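Guardar los juguetes o darlos: mi lío de octubre

Pues nada, que este mes me ha dado por ordenar el trastero y me he encontrado con la cocinita de cuando mis hijos eran pequeños. Bueno, la cocinita y todo lo que venía detrás, ¡que era muchísimo! Yo iba a por las mantas de invierno y acabé sentada en el suelo dos horas, jugando a los restaurantes yo sola.
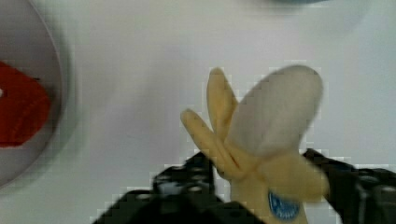 El caso es que en casa siempre hemos sido de guardar. Mi madre guardaba hasta los lazos de los regalos (planchados, ojo) y yo he salido igual. Pero el piso tiene los metros que tiene y este año me he propuesto soltar lastre. Empecé apuntándolo todo en una libreta y cuando iba por la cosa número 117 lo dejé, porque me estaba entrando una angustia tremenda.
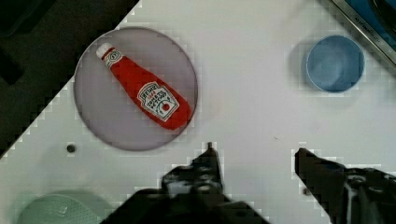
Luego está el tema de a quién se lo das. Miré en Jukura, la tienda de segunda mano de mi barrio, y me ofrecían 18 euros por dos cajas enteras. Me dio una pena... Al final me fui a Cozma, la ludoteca que está pasando el mercado, y allí me lo cogieron casi todo encantados.

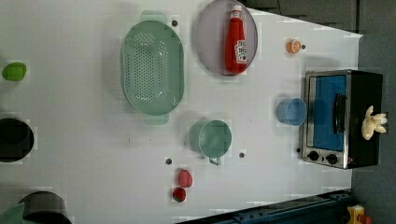
Maribel Otero
Madre de dos, autora de este blog y guardadora en rehabilitación

Lo que no he soltado son los cuentos. Ahí me planto, que tienen las esquinas mordidas y mi letra en la primera página, y eso no se lo lleva ni Jukura ni Cozma. Los he metido en una caja de plástico con tapa, encima del armario, y mi marido ya me ha preguntado dónde pensamos poner ahora las maletas. Mañana lo miro. ¿Vosotras qué hacéis con estas cosas? Contadme en los comentarios, que necesito ideas para los disfraces.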